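Section 4. Care and Re-keying of Brass Padlocks

4.1 Before you begin

Read this section through once before opening the lock. It covers the Gresberg removable-shackle padlock and the smaller Fallside long-shackle model. The Nurnau disc lock is covered in Section 5.

Work on a flat, light-colored table. Pins and springs are small and roll easily.

4.2 Removing the shackle (Gresberg)

1. Insert the key and turn it clockwise until it stops.
2. Pull the shackle up to its full height.
3. Press the retaining screw at the bottom of the shackle hole with the 4 mm driver and turn it out.
4. Lift the shackle free of the body. Leave the key in the cylinder.

CAUTION: Do not pry the shackle with a screwdriver. Damage to the shackle holes is not covered by the warranty.

Keep each body next to its own shackle and keys. Shackles from different locks may look alike and still fail to latch.
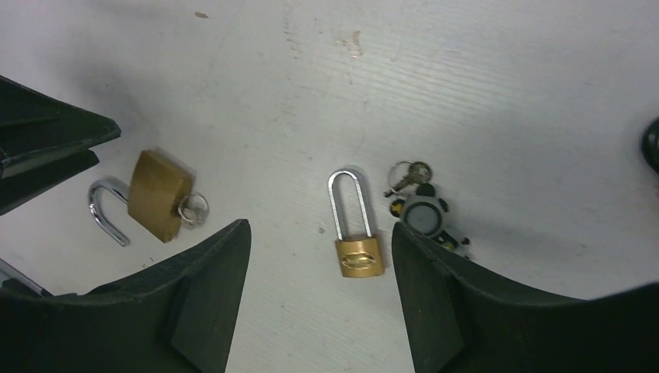 The Fallside shackle does not come out. Clean it in the open position and do not try to take the lock apart.

4.3 Cleaning

1. Wipe the body and shackle with a dry cloth.
2. Blow dust out of the keyway.
3. Put a small amount of dry graphite in the keyway and run the key in and out 15 times.
4. Wipe the key clean.

NOTE: Tarnish on brass does not affect the lock. Do not use oil, which collects grit.

4.4 Reassembly

Reverse the steps in 4.2. Open and close the lock several times before putting it back in service. If the key sticks, repeat 4.3. For replacement cylinders, order part 204.

Revised 21 May 2012, Ute Thiele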